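Workshop notebook, textile conservation room
Cestthorpe
2026-07-01

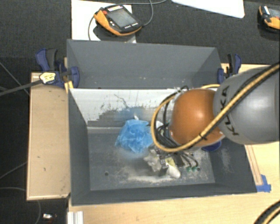 Grey bin on the worktable, crumpled blue plastic inside.

Subject of entry: wet cleaning trial, Onard bequest, linen sampler, accession 1689.

The sampler was removed from its backing board during the previous session and has rested flat between sheets of blotting paper. The board is acidic and will not be returned to use. It has been labelled and placed with the object's packing materials, as the pencil inscription on its reverse may be of interest to the registrar. The inscription reads "Pacheco, 57" and may be a dealer's stock mark. It does not correspond to anything in the bequest papers.

Condition before treatment. The ground is a plain-weave linen, evenly discoloured to a mid brown except along the left margin, where the old frame rebate protected it. Four thread colours remain legible: a dark blue, a faded green, a brown that was probably once black, and a red used only in the border and in two of the birds. Losses are confined to the brown thread, which has become brittle and has fallen away from most of the lower alphabet. The holes left by the stitches are clear and the letters can still be read from them. There are two rust stains at the upper corners from tacks, and a tide line across the lowest row of the border.

Fastness tests. Each colour was tested on the reverse with deionized water, then with the detergent solution at working strength, using a small swab held under light weight for five minutes. Blue, green and brown showed no transfer. The red showed no transfer in water. In detergent it gave a faint pink on the swab from the border, and none from the birds. The test was repeated on a second area of the border with the same result. It is therefore possible that the border was worked or repaired at a different date with a different thread. Under magnification the border red has a tighter twist. Samples have not been taken and permission would be needed to do so.

Decision. Immersion in detergent is ruled out for the present. The trial will proceed with deionized water alone on the suction table, working in sections from the centre outward and leaving the border until last. If the border red remains stable in water over a longer test period, it may be included. If it does not, the border will be left uncleaned and the difference in tone accepted. The curator has been advised in writing that the colour of the ground may not lighten evenly.

Water. Conductivity of the supply was checked before the fastness tests and was within our limit. The cartridge on the deionizing unit is near the end of its service life and a replacement has been requested from Saris under order 3948. No wet treatment should begin until it has been fitted. Colleagues using the sink in the meantime are asked to draw from the tap supply for rinsing equipment.

Surface cleaning. Low-suction vacuuming through a screen was completed on both faces, 55 minutes in total. The reverse released a good deal of fine grey dust and several fragments of brown thread. The fragments have been kept in a glass vial with the accession number. The face released very little.

Rust stains. No treatment is proposed. The linen around the tack holes is weak, and a chelating agent would require more rinsing than the border can safely receive. The stains will be covered by the new mount.

Mounting. A padded board covered in washed cotton is preferred to the previous arrangement. The fabric for the cover is to be cut with a wide allowance on all sides and scoured twice before use. Stitching will be confined to sound areas of the ground, with additional support lines behind the lower alphabet.

To be done before the next entry:
Extended water test on the border red, two locations, one hour each.
pH reading of the ground, centre and left margin.
Photographs of the reverse in raking light, before any moisture is introduced.
Fit and flush new cartridge, record conductivity.

The sampler is in drawer six of the plan chest, face up, under tissue. Please do not place anything on top of it.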